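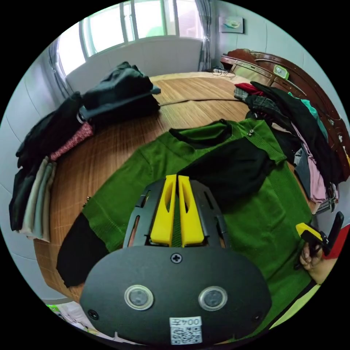 The woman who runs Hanach, the knitwear mending workshop at the back of the old butcher's in Moken, learned to darn from her grandmother, and she'd like it known that she was terrible at it for years. "I made lumps," she says, pouring tea into two cups that don't match. "Big hard lumps, like a pea in your sock. Nan would unpick them in front of me and hand the sock back." We had settled in at one of her round tables, and before I had my notebook open she was already talking about necklines, using the green jumper with the black neckband to show me what she meant. A neckband in a different colour is a gift to a mender, in her view. If it goes, you knit a new one and it looks as though it was always meant to be that way. Same with cuffs.

She opened Hanach four winters ago, after a long stretch in the office of a tile importer, which she describes as "fine, really, very nice people, but I used to mend my own cardigans in the lunchroom and that was the best half hour of the day." The shop had been empty for a while and still had hooks in the ceiling. She kept the hooks. In the colder months they hold bundles of finished work, tied up in brown paper with the owner's name in pencil, and customers seem to enjoy guessing which is theirs.

I asked what people bring her most. Elbows, she said straight away, then moth holes, then what she calls dog collars, meaning jumpers where a puppy has taken hold of the neck and refused to let go. Moths are the ones that get her talking. She can go on about moths for as long as you'll let her (I let her, and the tea went cold).

"People think it's the moth that does the eating, and they go about the house clapping their hands at the poor thing. It's the grubs. And the grubs like a jumper that's been worn a bit and put away dirty, with a spot of gravy on it. So wash it before you put it away. Wash it, dry it flat, fold it, and then have a look at it every now and again. A wardrobe wants visiting."

Anything with holes spends two weeks in her chest freezer in a sealed bag before it's allowed near the rest of the wool. She admits the freezer has caused some confusion at home, and that her husband once thawed a vest.

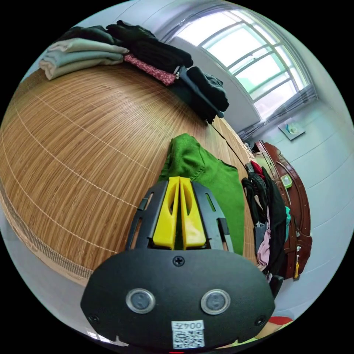 *Green knit, spread out on the bamboo mat.*

Her favourite colour to mend is green, and it's also the one that gives her the most grief. There's no such thing as plain green, she tells me, and she has a biscuit tin of ends to prove it. She holds each one against the garment by the window, then carries the lot outside and does it again on the footpath, because the light in the shop is yellow and tells fibs. If nothing suits, she'll ring the mill at Lei, where they know her voice by now and will sometimes post her a little skein wound off the end of a cone.

"Or I go the other way and use orange," she says. "I ask first! Some people want it so you'd never know, and some people want to show it off. My own feeling is that if I've spent six hours on your elbow, I don't mind if someone on the bus notices it."

She charges by the hole for small things and by the afternoon for large ones, and she'll tell you kindly if a garment isn't worth the money. Quite often people go ahead anyway. One customer brought in a fisherman's rib that had belonged to his father, with about 10 holes across the back and hardly any hem left to speak of, and she told him he could buy a very good new one for what it would cost. He said he knew that, and left it on the counter. It took her most of the autumn, in between other jobs, and she was sorry to see it go.

Lately she has been teaching, too, in the evenings once the shop is shut. The classes are small and they tend to run over. Beginners start on a square of thick wool with a hole already cut in it, which she finds is a relief to them. They use a fat needle and a wooden mushroom, and they're told to leave a tiny loop at the end of each row so the darn can shrink in the wash without pulling.

In March she'll take the class down the road to the Hunero hall, where there are more chairs and a proper urn. She hopes the regulars will come along. I asked whether her own darns ever turn out lumpy these days, and she stuck her foot out from under the table, pulled off her shoe and let me feel the heel.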